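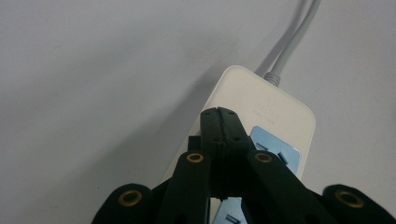
## 1/

Right, I've finally seen *Kulska*, the new one from Ming-te Mok, and I have far more to say than will fit in one post, so put the kettle on and bear with me. No spoilers until post five, and even then only a little one.

## 2/

If you've missed the fuss, it's a slow, snowy family drama about two sisters who inherit a cinema in a village called Pärn, with 100 seats and a projector that only the younger one can coax into life. Most of it takes place over one January, and you do feel the cold (I kept my scarf on right through, though that may have been the Buner, our local, being mean with the heating again!).

## 3/

The first hour is lovely. Mok lets the sisters bicker and potter and make soup, and there's a long scene where they sort through old ticket stubs without saying much at all, and I could have watched it for the rest of the afternoon. Yung-ching Kong plays the elder sister and she's wonderful, all tight shoulders and half-finished sentences. I'd only known her from comedies before this.

## 4/

I did wobble a bit when the developer turned up. He offers them a sum, they refuse, he comes back with a bigger one, and you can see every step of it coming from the back row. He's given no life outside his car, poor man, and his dialogue sounds as if it wandered in from an evening soap. My sister liked him more than I did, and we argued about it all the way to the bus stop.

## 5/

Small spoiler now, so scroll on if you're going this week. The younger sister leaves 28 minutes before the end and we never see her again, only hear her on the telephone. I thought that was brave, and it made me cry into my scarf, but I'd have given anything for one more scene of the two of them in that freezing projection box.

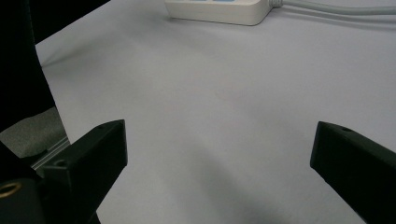
**Do I need to have seen Mok's earlier film, *Fakon*, first?**

It stands perfectly well by itself, and the only link is a song on the radio that you'd enjoy just as much without knowing where it came from.

## 6/

Speaking of songs, the music is gorgeous, mostly piano with a bit of accordion creeping in when the snow starts to melt. I came home and went hunting for the soundtrack straight away, and couldn't find it anywhere. If one of you spots a copy, please shout.

## 7/

So, a warm recommendation from me with a grumble in the middle. The Buner has it for one more week, afternoons only, and the lady on the till says the early showing is the quiet one. I'm tempted to go again, with a thicker jumper this time and my own flask of tea.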